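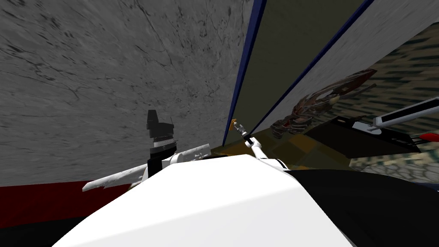

grey marble, a strip of deep red, navy edges. 

1/ Okay, thread time, because I have spent my whole long service leave learning about old picture theatres and my family has asked me to tell someone else.

2/ It started with the Pumwood in Burcombe. Opened 1937, 881 seats, one screen, and a foyer so fancy that people used to get dressed up just to buy a choc-top in it. I grew up 16 streets away and thought it was a carpet shop. (It was a carpet shop. It was a theatre first!)

3/ The colours are what got me. Everyone thinks of that era as black and white because the photos are, but the foyers were wild. Grey stone, dark red, navy trim, greeny-grey paint that sounds awful and looks gorgeous next to brass. I want my whole kitchen done like it.

4/ A lot of the "marble" was painted plaster, too. Someone stood on a plank with a feather and a pot of glaze and dragged the veins on by hand. You can pick it in person if you get your nose right up to it, the veins stop dead at the corners.

5/ Then there's the Rultach, two towns over, which was the cheap one. Tin roof, canvas seats down the front. When it rained you couldn't hear the picture, so they'd stop the reel and everyone would go across the road for chips until it eased off. I love this so much.

6/ Best thing I've read on all this is a little book called Borkowska's Guide to Country Picture Houses. Long out of print, mine came from a church fete and smells like a shed. 30 theatres, floor plans for nearly all of them, and very strong opinions about curtains.

7/ If you want to have a go at your own town: start with the rates books at the library, then the old newspapers, and search the ads before the articles. The ads tell you what was on, what it cost, and which nights had a free bus home.

8/ And look UP when you're in the main street. Shopfronts get changed every few years but hardly anyone bothers with the top half of a building. I found a whole plaster sunburst over a chemist in December and nearly walked into a pram.

9/ Send me yours please, any town, any condition. Carpet shops very welcome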